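Two Arms and a Box of Crayons

By Noreen Mac an tSaoi
Last updated: March 31, 2022

I joined the shared workshop to fix a chair. That was the whole plan! Two winters later the chair still wobbles and I'm building a two-armed tidying machine I call Drasitik (a name I made up on the bus and now can't shake).

The job is simple to say: pick a small thing up off the table, drop it in a bin, go back for the next one. I've spent 252 hours on it so far, and almost 39 of those went into the fingers. My first set came from a Waston kit and they squeezed everything like a lemon. Pens shot across the room. So in February I started over with softer pads and a slower close, and I switched my practice object to a crayon box – light, cheap, and bright enough that I can spot it from across the bench.

Crayon boxes are meaner than they look. The cardboard gives a little, so the grip that works on a full box will crush one with three crayons left in it. I keep the teal bin on the right side of the table, under the right arm, and I try very hard to leave it there, as moving it even a hand's width means teaching the drop all over again.

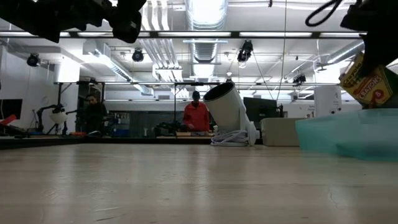

What I'd do differently

Buy better cable first. I used bargain stuff from Kerasov and spent a whole weekend chasing a fault that was one tired wire, bent once too often at the wrist. Also, label your connectors! My left and right arms spent an evening swapped, and I blamed the code.

The parts bill stands at 266 dollars, mostly secondhand motors. Next up is a soft toy, which has no corners at all, and I have no idea where you grab a thing like that.

Related
Nic Aodha's Guide to Used Motors
Soldering for Nervous People
Finding a Shared Workshop Near You

We use cookies to improve your visit. By continuing to read, you accept our cookie policy.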